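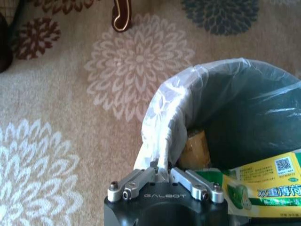
Bag liner work: both fingers closed on a twist of the film at the rim.

Flunulance Finger Set for Two-Finger Grippers
Sold as a pair, with hardware

I'm Joon-young Kwak and I run the bench at Weltaldale, where we build and rebuild these fingers and answer most of the emails about them too. I wrote this page myself, so if something is unclear, blame me and write in!

The set is made for household work, the light fiddly stuff like trash liners, towels and cushion covers. Thin film is the job I get asked about most. A bag collar bunches up when you pinch it, and if the tips don't meet squarely you grab a fold on one side and nothing on the other (I have lost whole afternoons to that). So I spend most of my setup time on the tips, and you should too.

What's in the pouch
2 fingers, left and right
6 bolts, including two spares
1 hex key
A card with the tip alignment marks

Setting the tips
Power down first, please. Snug the outer bolts but leave them loose enough that the fingers still move under your thumb. Close the gripper slowly by hand onto a strip of ordinary trash bag and tug. If the strip slides out on one side, open that finger a hair and try again. When it holds evenly, tighten the outer bolts, then the set screws. I do the strip test three times before I trust it.

Keep an eye on those set screws after that. They're small, they back out a little at a time, and the first sign is usually a grip that feels fine on a towel and lets go of a bag.

Before you run it in a living room
I like to bring the wrist in low over a table and look at the hardware from close up before the first job of the day. Check that every bolt head sits flat, wipe the brackets with a dry cloth, and give yourself some room around chair arms and cables. Polished tabletops scratch easily, so put a towel down if you're going to have tools out. 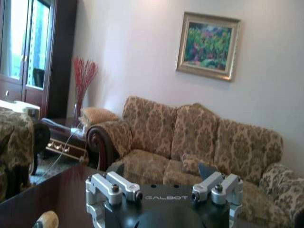
Care and repairs
Wipe the fingers down every 100 cycles or so if you're doing trash work, more often if the bags are sticky. Skip the solvents. If a tip gets nicked, stop using it on film and send the pair back to us at the Fundton shop. We match them as a set, so please don't mail me just the left one! Repairs go out in the order they come in, and December is always slow.

Replacement screws are listed under Hyun small parts.

Page updated 2020-07-19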